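I'd been in Flallbridge all of 12 days when Yoon-hee Kwak knocked and asked if I wanted to buy half a boat. Half! I said which half, and she said the front, obviously, the back was hers.

Well, I'd moved there to be a new person (the old one hated water), so I gave her 30 dollars and a lemon cake and we shook on it.

The boat was called Grevham and it leaked from my end. We bailed with whatever I could grab out of the kitchen, singing the whole way across, and I have never been so happy or so cold. I still keep a gray dustpan by the back door, just in case.

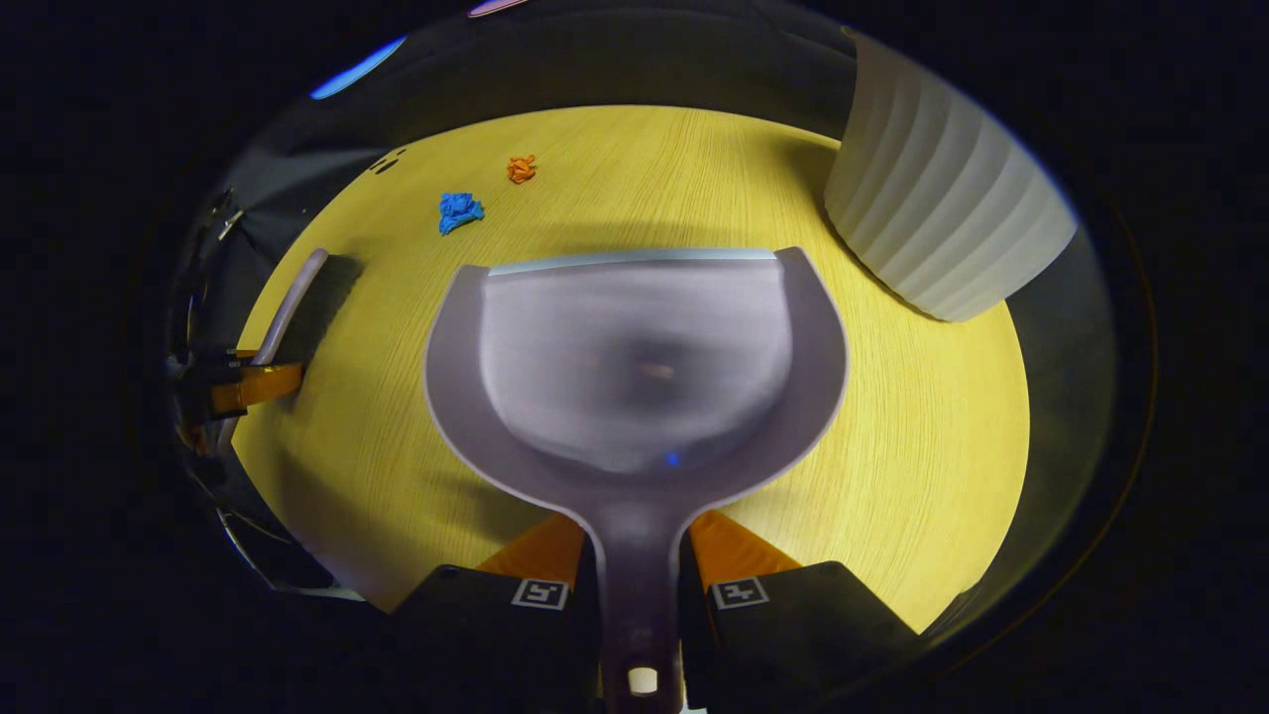 ## December

She wants to sell me the back half now. I'm baking another cake.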